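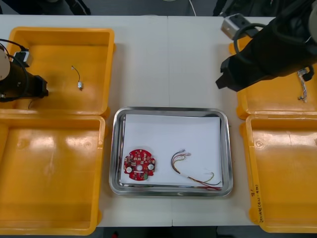
The two-arm sorting station, with the parts tray between the yellow bins.

The second round of work on the Zirklow project closed in March, and this post sets out the method in more detail than the short note published earlier in the year. The question under study is a narrow one. When a pair of robot arms learns to sort electronic parts from recorded demonstrations, how much is gained by adding demonstrations in which something goes wrong and is put right?

The task is simple to state. A circuit board, a wire harness and other small items must be moved to the correct yellow tray without being dropped or dragged. Rigid parts and flexible parts place quite different demands on the controller. A board keeps its shape, and a good grasp on it can be repeated. A harness does not, and its loose ends may follow the gripper or catch on whatever lies nearby.

Two policies were trained on the same network design. The first, referred to as the plain policy, used 3,262 demonstrations in which every grasp was completed at the first attempt. The second used the same set with 581 recovery demonstrations added. In a recovery demonstration the operator begins from a poor position, such as a gripper closed beside the part, then opens, backs away and tries again. The labelling scheme follows the one developed at Gallen, with one change — the start of each recovery is marked by hand, as automatic marking proved unreliable on wires.

Each policy was then given 25 trials with the board and 25 with the harness. On the board the two performed almost alike. On the harness the recovery policy completed 12 more trials than the plain policy, and most of that difference came from second attempts. The plain policy tended to repeat the same failed movement until the time limit was reached.

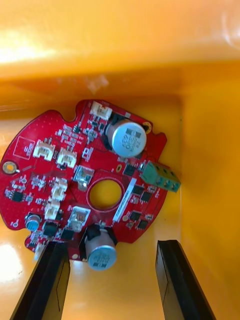

Why were the boards not made easier to grasp by fitting a handle or tab?
The study concerns parts as they arrive for sorting, and a fitted tab would have changed the task for the board while leaving the harness as it was.

Certain limits should be recorded. All trials were held under one lighting arrangement, and the trays were kept in fixed positions. The colleagues at Ulholm who reviewed the draft also asked whether the gain would remain if the plain policy were given an equal number of additional ordinary demonstrations. That comparison has not yet been made — it is first on the list for the next round, together with a trial of the Stergiou grasp scoring method on flexible parts.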